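Manuals > Surham Workcell Simulator > Section 4 > Comparing Grippers

Reading time: 4 min

Overview Install Scenes Grippers Cameras Support

4. Comparing grippers in the peg scene

This section explains how to try two or more gripper models on the same arm, in the same scene, and how to keep the results comparable. We assume that you have finished the installation and that the default arm moves when you press Home in the control panel.

The peg scene is small on purpose. It has one table, one arm and one block of short pegs which stand close to each other. The gap between the pegs is narrow for most fingers, and so the differences between grippers are seen early.

4.1 Load the scene and the first gripper

1. Open the scene list and choose Peg Table.
2. In the Tool menu, select the Lombardi parallel model. It is the reference for all comparisons in this manual.
3. Set the random seed to 1478. Use the same seed for every gripper that you test.
4. Press Home, and wait until the joint values in the panel stop changing.
5. Move the tool down over the pegs in slow mode. Stop before the contact indicator becomes yellow.

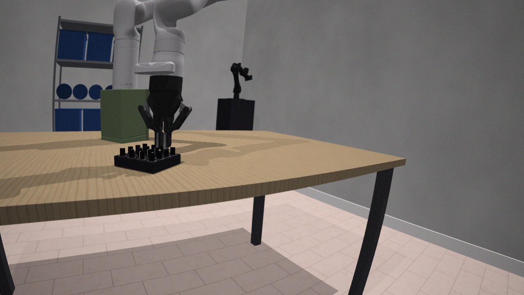 Figure 4-1. Gripper pointing down at the peg block, fingertips close together.

Note: The tool must be vertical before you go down. If the tilt value in the panel is not zero, press Align Tool and repeat step 5.

Caution: Do not change the tool while the fingertips are between the pegs. The new model is loaded at the same wrist position, and if its fingers are longer they will start inside the block. The physics engine then pushes the parts away with a very high force, and you have to reset the scene.

4.2 Set the finger opening

1. Raise the tool until it is free from all pegs.
2. Open the fingers completely and press Zero Stroke.
3. Close the fingers with nothing between them and press Save Stroke.
4. Write the two values in your test sheet. You will need them when you compare with the Nirnonmont model, which counts its stroke in the opposite direction. 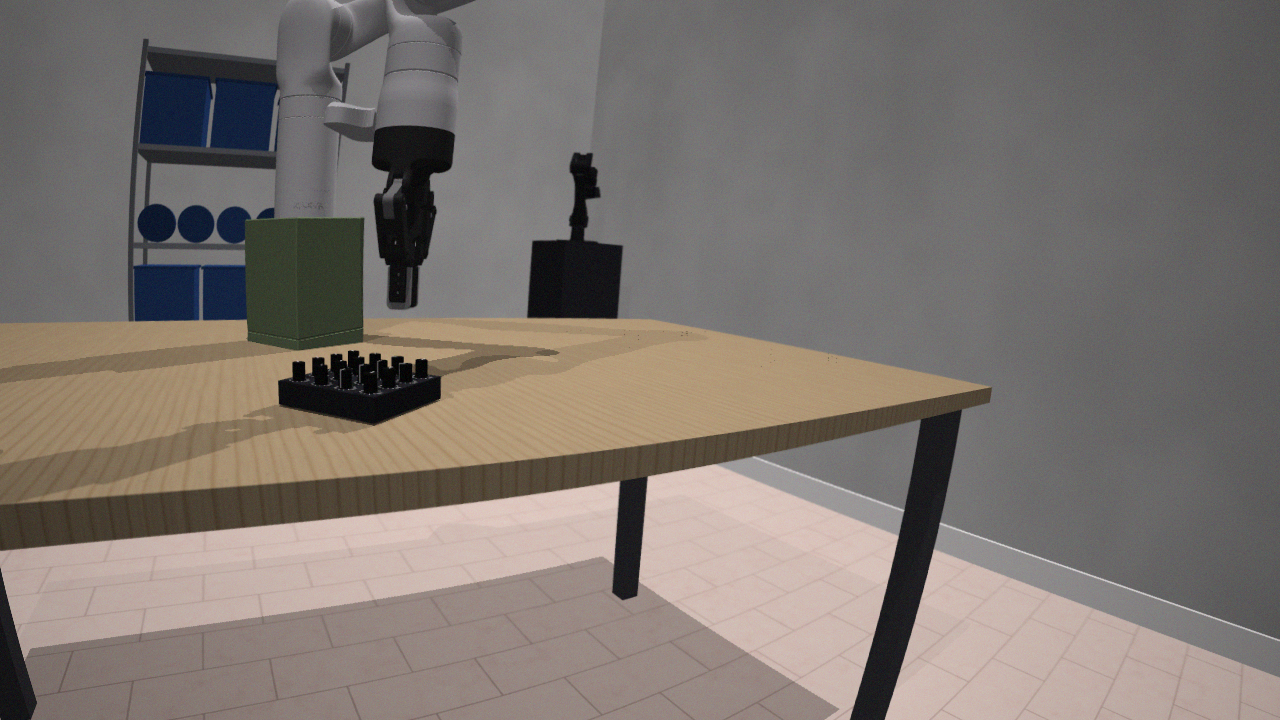 Must I repeat the stroke setting each time I open the scene?
The values are saved with the tool profile, so you repeat the setting only after you change the gripper model or update the simulator.

4.3 Choose the camera views

Each trial is recorded from two views or more. The table view is good for seeing the fingertips and the pegs. The overhead view is good for seeing how the arm bends when it reaches far from its base, and it is the one we recommend for checking the path.

1. Open the Camera panel and switch on Table and Overhead.
2. Set both views to 30 frames per second. If the rates are different, the recordings cannot be played side by side.
3. Move the arm to a far position with the gripper low, then look at the overhead view.
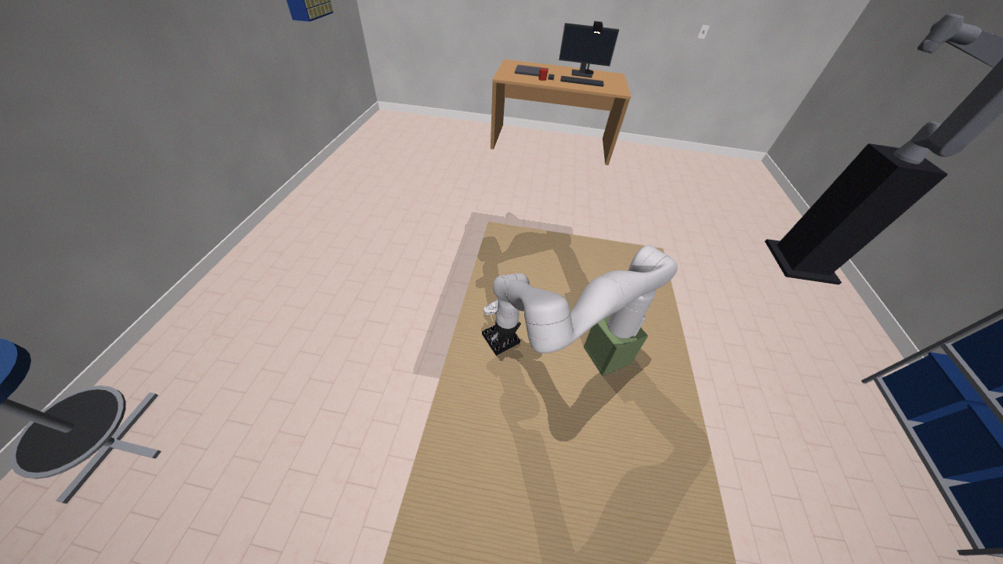 Shadow settings have more influence on a comparison than many users expect, especially if you train or test a vision controller together with the gripper. In the Light panel, the default lamp is high. The shadow of the arm then falls in a large zigzag over the wood surface, and a controller which works from images can react to this dark shape as if it were a part. Run one set of trials with Shadows On and one with Shadows Off, and keep the two sets in different folders.

Note: Do not move a camera between two grippers. If you moved it by mistake, press Restore View and record the first gripper again.

4.4 Run the trials

1. Load the tool profile from 4.2.
2. Set the number of trials to 200.
3. Set the grip force to Low for the first run. You can increase it later, but always by the same step for each gripper.
4. Press Start. The arm goes to the waiting position above the table, with the fingers down, before each trial.

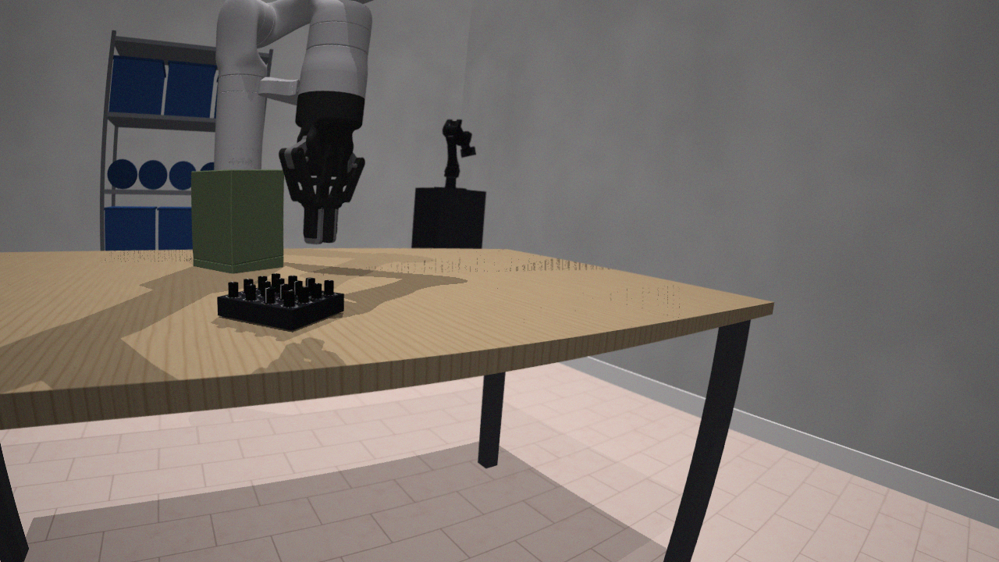 5. When the counter arrives at the last trial, press Export and give the file the name of the gripper.
6. Change the tool, repeat 4.2, and start again from step 1 of this part.

If the run stops with the message "Finger in contact at start", the waiting position is too low for the tool. Raise it in the Motion panel, and use the new height for all grippers, also for those you tested before. This means that the earlier runs must be repeated.

4.5 Read the results

Open the exported files in the Compare window. The column Released shows how many pegs were dropped before the target. The column Touched shows contacts with the neighbor pegs. A gripper with wide fingers can have a good value in the first column and a bad one in the second, so please read them together.

For users of the Kakholm controller: its log starts when the fingers begin to close, and the log of the standard controller starts when the arm begins to move. Select Align Logs before you compare cycle times.

Previous: 3. Scenes and objects Next: 5. Writing your own tool profile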